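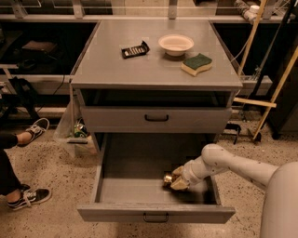 So I finally made it to the open day at the Norkar soap works, after two years of meaning to go and finding some excuse every June. The place is a half hour out of Humberg on the bus, and then there's a walk up a hill that the flyer describes as "gentle" (it is not gentle, wear real shoes). You smell it well before you see it. Lavender first, then something closer to candle wax, and by the gate my coffee tasted of both.

They take you around in groups. Mine was led by Éabha Corrigan, who has worked in the boiling room long enough to have strong feelings about coconut oil. I had always pictured soap as something squirted into a mold by the thousand, and there is a hall like that, but the older side of the building still does it in big open kettles! You stand on a walkway and look down into what could be a vat of vanilla pudding. It goes blup every so often. I could have watched it all morning and I think the kid next to me felt the same, his dad had to peel him off the railing.

After boiling, the soap gets poured, cut with wires and put on racks in the curing room, where it sits for 23 days. Éabha let us press a thumb into a fresh bar and then into one that was ready to go, and the difference is huge. The fresh one was like cold butter. She also passed around a bar of the Tierney, their plain laundry soap, which my grandmother would have recognized right away. It smells of almost nothing and I bought four.

The stamping room was my favorite. Every bar gets its name pressed in with a brass die, and the old presses are worked with a foot pedal. Aníbal Chávez runs them and he let us each have a go. Mine came out crooked, with the "Plur" of Plurkitz nice and deep and the rest hardly there. He wrapped it up for me anyway, and it's now in my bathroom next to the respectable soap. The counter on his press read 3457 when I stepped up, so I suppose bar 3458 is mine.

A few grumbles. The museum corner is mostly labels in glass cases, with print so small I gave up halfway along. Lunch was a sausage stand with one very long line and no shade, and the lady ahead of me got the last of the potato salad. Also, the shop only takes cards on one of its registers, so bring cash if you don't want to stand there hugging your soap for ages like I did.

Go early if you can. By 2 in the afternoon the kettle walkway was packed and they were hurrying people along, whereas our morning group got to ask all the questions we wanted. The bus back leaves from the bottom of the hill, across from the bakery, and the bakery does a very good plum cake.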